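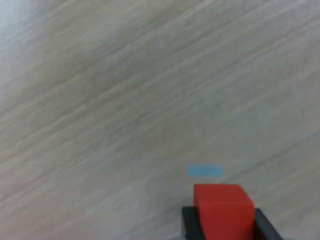 Waiting for a delivery date was worse than packing the house, one customer told Jusberg after a move to Portugal last year. The sofa could have turned up a month late and it would have been fine, the same customer went on, if only somebody had said at the start that it would be a month.

Print | E-mail
Last updated: October
Shares: 20 | Comments: 2

JUSBERG TO GIVE FIXED DELIVERY WINDOWS ON SHARED-LOAD MOVES TO EUROPE

Removals and storage firm Jusberg is changing the way it sells shared-load moves between the United Kingdom and mainland Europe. From November, every household that books space on a shared lorry will be given a delivery window in writing before it pays a deposit. The window will be five working days long. If the goods arrive after it closes, Jusberg will take money off the bill for each day of delay.

The service will be run from the company's depot at Pidosby, where a second loading bay has been brought into use for the purpose. The road haulage between Pidosby and the Continent will be carried out jointly by Jusberg's own lorries and those of Rizzi, the Italian carrier that has handled the firm's southern routes for several years.

Why the change is being made

A shared load, sometimes called a part load or groupage, is the usual choice for people who do not have enough furniture to fill a lorry. Several households share the space and the cost. The drawback is that the lorry does not leave until there is enough on it to make the trip pay, and the customer at the far end may be sleeping on an airbed in the meantime.

Jusberg looked at all 905 household moves it made to Europe over its last financial year. Of these, 504 were shared loads. Most were delivered within the time the customer had been told to expect, but that time had often been given over the phone as a broad guess, such as "three to six weeks". Complaints about shared loads were nearly all to do with dates. Breakages and missing items came a long way behind.

The company also found that the guesses differed from one sales office to another for the same route. Customers asking for a price to southern Spain could be told one thing in the morning and another in the afternoon. Under the new arrangement the sales offices will no longer give their own estimates. The window will be set by the traffic office at Pidosby and will be the same whoever takes the call.

How it will work

Lorries on the main routes will leave on a set timetable whether they are full or not. France, Belgium and the Netherlands will have a departure every week. Spain, Portugal and Italy will have one every fortnight. Germany, Austria and Switzerland will share a departure every fortnight to begin with, and this will be looked at again in the spring. Other countries will still be priced and planned one move at a time, and the fixed window does not apply to them.

When a customer accepts a price, the booking is placed on a named departure and the delivery window is printed on the order form. Goods collected early will be kept at Pidosby free of charge until the lorry leaves, for up to 20 days. After that the normal storage rate applies.

If the delivery is late, the customer will be paid back five per cent of the transport charge for each working day beyond the window, up to a limit of half the charge. There is no form to fill in. The amount will be taken off the final bill, or refunded to the card used if the bill has already been settled.

There are some exceptions, and they are set out on the first page of the order form. The payment is not made where:

- the customer has asked for a later date
- customs papers have not been returned to Jusberg by the date on the checklist
- the delivery address cannot be reached by a removals vehicle and this was not mentioned at the survey
- a port or border crossing has been closed by the authorities

Queues at ports do not count as a closure. Jusberg has built time for ordinary queues into the timetable and will bear the cost if it has got that wrong.

Customs papers

Since the rules changed for goods moving between Great Britain and the European Union, missing papers have been the most common cause of a held lorry. One household's missing signature can delay everybody else on board, and this has been the hardest part of the service to put right.

Jusberg will now ask for the full set of papers 10 working days before departure. A household that has not sent them by then will be moved to the next lorry, and the others will go as planned. The company accepts that this will annoy some people. It has shortened its packing list form from nine pages to four, and staff at Pidosby will go through it over the phone with anyone who wants help.

For most customers the papers needed are a signed packing list, a copy of the passport, proof of the old address and proof of the new one. Some countries want more. Spain and Portugal, for example, may ask for papers from the consulate, and these can take several weeks to come through -- customers moving to either country are advised to apply as soon as they have a rough moving date.

Tracking through Nirnon

Bookings will be handled on Nirnon, the planning system Jusberg has used for its United Kingdom work for the past two years. Each customer will have a login showing the departure, the delivery window, which papers have been received and which are still wanted. Once the lorry has left, the page will be updated when it clears the port and again when the driver is a day away.

It will not show the lorry's position on a map. This was tried during a short trial on the French route and customers found it more worrying than useful, as a parked lorry on a driver's rest day looked to them like a breakdown. A phone call or text from the driver the day before delivery was the thing they said they valued most, and that will be standard.

Customers who would sooner not use a login can ring the traffic office between 8am and 5.30pm and will be given the same information.

Prices

Shared-load prices will go up slightly on the fortnightly routes, where lorries are more likely to travel with empty space. Prices to France, Belgium and the Netherlands will stay as they are until at least next summer. The smallest load the company will take remains two cubic metres, enough for a bed, a chest of drawers and a few boxes.

Customers who are happy to wait can still choose a flexible delivery at a lower price. These loads will be used to fill gaps and will have no fixed window and no payment for lateness. The order form will say so in plain terms.

Anyone who has already booked a shared load for the winter may move to the new terms at no extra cost if there is room on a timetabled departure. Jusberg will write to them during October with the choice of dates. Those who do not reply will stay on the terms they signed.

Work at Pidosby

The second loading bay at Pidosby was previously used for container work, now moved to the other end of the yard. It has been fitted with a dock leveller and marked out in numbered floor spaces, one for each household on the next lorry. Goods will be checked against the packing list as they come in and again as they are loaded, and a copy of both checks will be kept with the booking.

Four more porters and one more customs clerk are being taken on. The posts are permanent. Details are on the vacancies page and at the Pidosby gatehouse, where paper application forms can be picked up.

Rizzi will load return traffic at its own depot outside Bologna on the same timetable, so households coming back to the United Kingdom from Italy will be offered the fixed window as well. Return loads from other countries will be added one route at a time. Spain is expected to be next.

Notes for editors

Jusberg moves households and small offices within the United Kingdom and to Europe, and provides storage at Pidosby.

The fixed delivery window applies to shared-load household moves booked on or after the start of November. It does not apply to whole-lorry moves, which already have an agreed delivery day, or to vehicles, pianos sent on their own, or office moves.

Press enquiries should be made to the Jusberg office at Pidosby. Visits to the loading bay can be arranged with two working days' notice, and safety boots must be worn in the yard.

Print this page | E-mail this page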